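Apprendre à dresser un plateau
Robotique, 2 novembre 2018

Chez Onari, à Totilville, la politique de commande est apprise par imitation, à partir de 532 démonstrations téléopérées. La tâche consiste à garnir un plateau de vaisselle et de couverts pris dans des bacs.

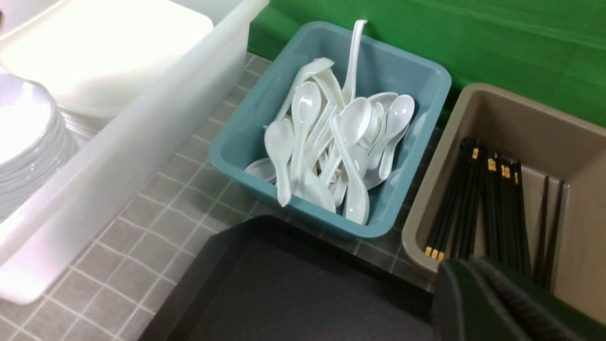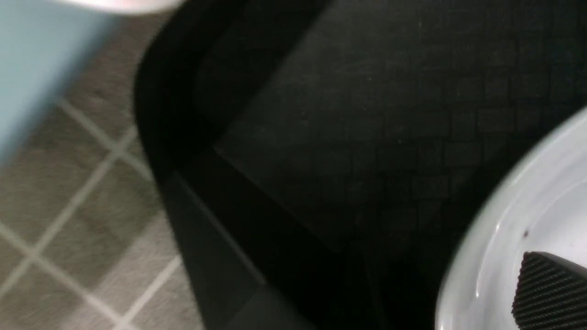
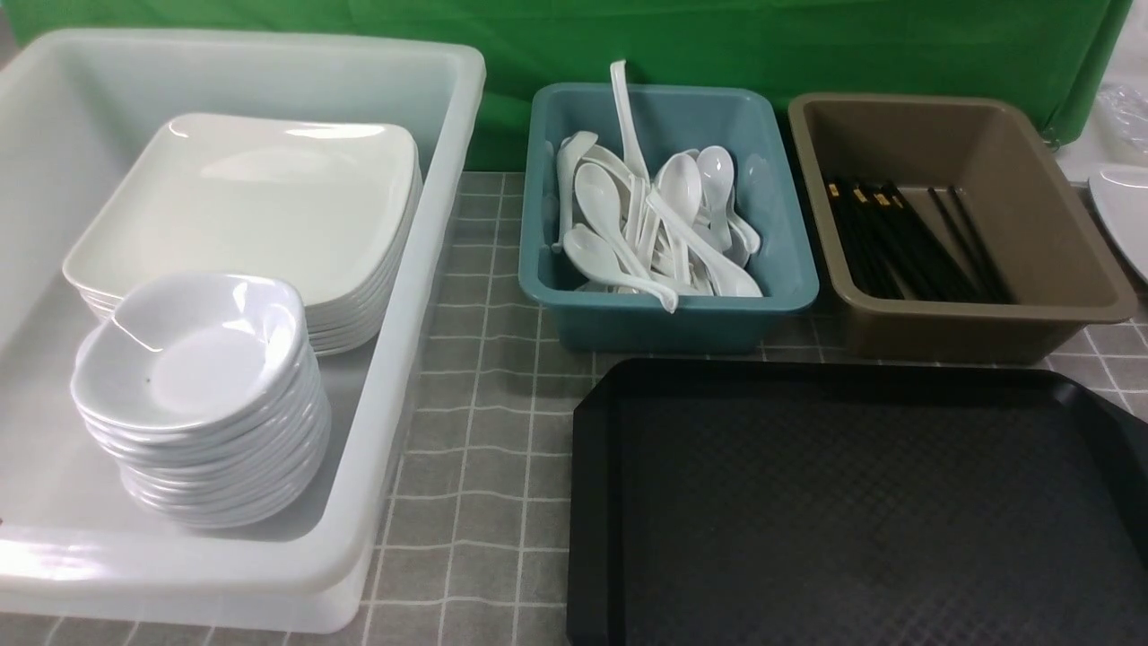

Plateau noir et surface quadrillée, vus de trois points différents.

Les cuillères, enchevêtrées, restent le cas difficile : la profondeur est peu fiable sur les surfaces brillantes. L'ajout des vues rapprochées à la vue d'ensemble porte le taux de saisie à 82 %, sur 469 essais. La méthode Riltberg, sans vue rapprochée, sert de référence.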